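Lavero Bedroom Items: README and data card

Last edited 2021-08-23 by Tanko Jibrin

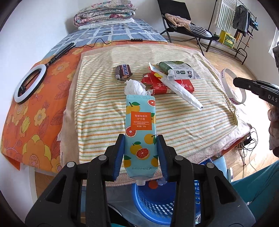 Hand cream tube, 30g, with a Snickers wrapper, a tissue and a torn box on the striped towel.

What is in this release

Lavero is a table of small things that end up on beds and on the furniture next to beds, with a note on where each thing belongs once the room is tidied. It was put together for people who write tidying guides, label storage, or need a plain list of household items under names that stay the same from one file to the next.

The release has 424 item records from 75 bedrooms. Each record is one item in one place. If a room has two tissues on the same bed, that is two records, unless they are wadded together, in which case it is one record with the "merged" field set to yes.

Files

items.csv: the main table, one row per item
rooms.csv: one row per bedroom, with furniture and bedding
labels.csv: printed text read from packaging, one row per line of text
places.txt: the allowed values for the "found_on" and "goes_to" fields
names.txt: the item names we use and the names we fold into them
CHANGES.txt: what was changed and when
README.txt: this file

All tables are UTF-8 with commas between fields. Text fields are quoted. Please open labels.csv in something that reads UTF-8 properly. Some spreadsheet programs will turn the Chinese lines into question marks and then save them that way, and the only fix is to download the file again.

Fields in items.csv

item_id: a number, never reused
room_id: matches rooms.csv
name: short name from names.txt
kind: toiletry, food, wrapper, paper, clothing, bedding, cable, light, container, other
state: whole, opened, torn, crumpled, folded, unknown
found_on: the surface directly under the item
over: the layer under that surface, if there is one
goes_to: trash, drawer, shelf, wardrobe, laundry, kitchen, stays, ask
merged: yes or no
note: free text, often blank

The "over" field was added late. The early sheets only had "bed" as a place, and that was no use for rooms where the bed has several layers. The picture at the top is a good case. The wrapper, the tissue and the box are on a cream towel with thin colored stripes, the towel is on a pinkish-beige one, and both are on the bed. Off to the left the bed has an orange bedspread with large yellow flowers, and farther back there is a blue and white checkered sheet. In the old sheets all of that would have been "bed". Now found_on is "towel", over is "towel 2", and the bedspread and the checkered sheet have their own places.

How to decide on a name

Use the plain word for the thing first and the detail second. "Tube, hand cream" is right. "Hand cream" alone is not enough, as hand cream also comes in jars and pump bottles. The brand does not go in the name. If it can be read it goes in labels.csv, and if it can't be read, leave it out.

For packaging, use "wrapper" for thin flexible packaging that held one item, "packet" for a small flat packet whether or not it is sealed, and "box" for cardboard. A box that has been torn is still a box, with state set to torn. We had a long back and forth in July over "wrapper" and "strip" for long narrow pieces of white plastic. The rule now is to write "wrapper or strip" as one name, put unknown for the state if you can't tell, and move on.

Do not guess what is inside something. A candy bar wrapper lying on a towel gets the kind "wrapper". It only gets the kind "food" when the food itself can be seen or felt in it, or when the person whose room it is has told you so.

Where things go

The goes_to field is a suggestion and was filled in by the person doing the record. These are the rules they worked from.

Tissues: trash if crumpled, drawer if still in the pack.
Wrappers: trash when empty. Ask when you can't tell.
Boxes: trash or recycling when torn. Ask if there is anything still in or under the box.
Packets: ask, if sealed. Lots of these are samples, drink powders or coupons that people want to keep.
Toiletries: drawer or shelf, standing up if the shape allows. Tubes with the cap off get "cap" in the note field so that whoever uses the record knows to look for one.
Lights on stands: stays, unless the stand is lying on bedding, in which case shelf or floor.
Cables: stays, if plugged in. Otherwise coil and drawer. A cable that crosses the bed gets its own record even when you can't see where either end goes.
Clothes on a chair: ask. Please don't put laundry. People have strong feelings about the chair.
Clothes on hangers: stays.
Towels on a rack: stays.
Towels on a bed: ask. Some rooms use a towel as a cover for the part of the bed where things get put down, and it should not be taken away with the mess.
Crates: stays, and the contents are one record ("bottles, in crate") without a number.

Order of work used in the rooms

The rooms were done in the same order so that the item_id numbers run in a sensible way. Start with the top layer of small things on the bed. Do the flat items under them next, then whatever is lying on the bedspread, then the folded bedding, then the chair, then the rack and whatever sits on its lower shelf. The floor comes last.

If one thing is on top of another, record the top thing first and put the lower one as found_on. A packet on a box gets found_on "box", over "towel". It looks fussy on the sheet but it saves trouble later when somebody wants to know what has to be lifted first.

Bedding is only moved after the small things are off it. This is the one rule we asked everyone to keep to, after a quilt got shaken out in one of the Donlow rooms and an earring was gone for the rest of the afternoon.

Printed text

labels.csv holds nearly 800 lines of text. The text is copied as printed, including capitals, and each language gets its own row. For the tube in the picture the rows are:

葡萄柚香氛 护手霜
GRAPEFRUIT FRAGRANCE HAND CREAM
净含量: 30g
SEOMOU

The last of these has "brand" in the role field. The "size" role is for net weight and volume. Text that is visible but too small, folded or turned away is entered as "[not read]" with the language if you can tell it, so the torn red and white box is one row, "[not read]", Chinese. We do not translate in labels.csv. There was a translation column in the test version and it was wrong often enough that we dropped it.

Small square codes on packets are noted as "code" and never copied out. Cartoon animals and drawings of fruit are not text and go in the note field, if anywhere. They do help people find the right item quickly, so "cow on packet" or "oranges and grapefruit on tube" is a welcome note.

Rooms

The bedrooms come from three groups, named after the buildings: Mavuvgate, Olatunji and Donlow. Most are rented rooms where one bed, one chair and one rack do the work of a full set of furniture. Very few have a built-in closet. This affects the numbers for clothing a great deal, and the table should not be used to say how people in general keep their clothes.

rooms.csv lists the bed layers from the top down, the kind of chair, whether there is a rack, and the floor. Folding lounge chairs are listed apart from other chairs, as they hold more and things slide toward the middle. Wall color was recorded for a while and then given up.

Known problems

The kind "other" is too large. It has things in it that should have been "paper" or "container", mostly from the first Olatunji rooms.

The state "opened" was used in two ways. Some people used it for a tube with its cap off, others for anything that had been used before. Treat it with care, and go by the note field where there is one.

Green bottles in crates and baskets were first entered as "drink". Nobody had checked what was in them. They are now all "bottles", kind container.

Quilts, blankets and comforters are mixed together in a few rooms. A folded quilt on a folded sheet sometimes shows up as a single record with merged set to yes, which is against the rules above but was left as it was.

Colors are in the note field and are not from a fixed list. Pinkish beige, beige pink and light pink may all be the same towel.

Changes since the test version

The test version had 200 records and only the Mavuvgate rooms. Since then the "over" field was added, the translation column was removed, "wrapper or strip" was made a name of its own, and the place "bed" was split up. item_id numbers from the test version still point to the same items, though some of the names have changed.

Use

You may copy, change and share the tables. Please keep names.txt with items.csv if you pass it on, and say which version you have. People's names, mail and anything with an address were left out when the rooms were recorded. If you come across something of that kind in the note field, write to Tanko Jibrin with the item_id and the row will be cleared.

Corrections to names or places are welcome in the same way. Send the item_id, the old value and the new one, a line for each. New rooms can't be taken at the moment.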